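Lab Notes: The Week the Arm Stopped Short
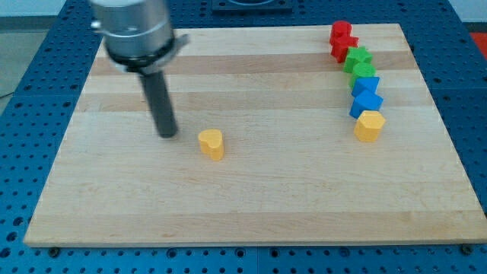

The block-sorting cell at Tamenitz, with the yellow heart still to be lined up.

Regular readers will remember that our last issue described the sorting cell as "basically finished." We would like to withdraw the word "basically," and also the word "finished."

The job is simple enough to explain to a visiting relative. The arm pushes colored blocks across a wooden board until they stand in a line, grouped by color. It had been doing this all through November with the calm of a retired bus driver. Then, a little after lunch, it began pulling up short. It would lower the tool toward a block, hover, think about its life, and report the move complete. The log for that afternoon holds 18 successful pushes in which no block was touched.

Our first theory was the vision software, since it gets blamed for everything, including the coffee. We retrained nothing, relabeled a few things, and went home. The next morning the arm overcorrected and brought the tool down into the board hard enough to trip the force limit. The protective stop worked as it should, the arm froze, and the person at the desk discovered how far away the emergency button is when you are holding a sandwich. Nobody was inside the safety line. The board has a new dent, which has already been named.

The real cause was duller. The tool had slipped in its mount by 3 millimeters, and the controller went on believing in the old length. Someone (the logbook is tactfully blank here) then fixed the short reach by typing in an offset, and someone else fixed it again by tightening the mount properly. Two good repairs, one on top of the other, and down it went.

So, new rules for anybody booking time on the cell. The mount gets a witness mark in paint, and you check it before you power up. Tool offsets can be changed only with 2 people at the desk, and both sign the log. After any protective stop, the first cycle runs at reduced speed with the board clear. The button is moving closer to the chair. Sandwiches are to be eaten elsewhere.

The Farkon crew on the second floor asked if their cell has the same mount. It does. Please go and look at it today, before it starts reporting successes.

We had been counting toward 4000 pushes without a fault, and there was some talk of cake. The counter is back at zero. The cake has been eaten anyway.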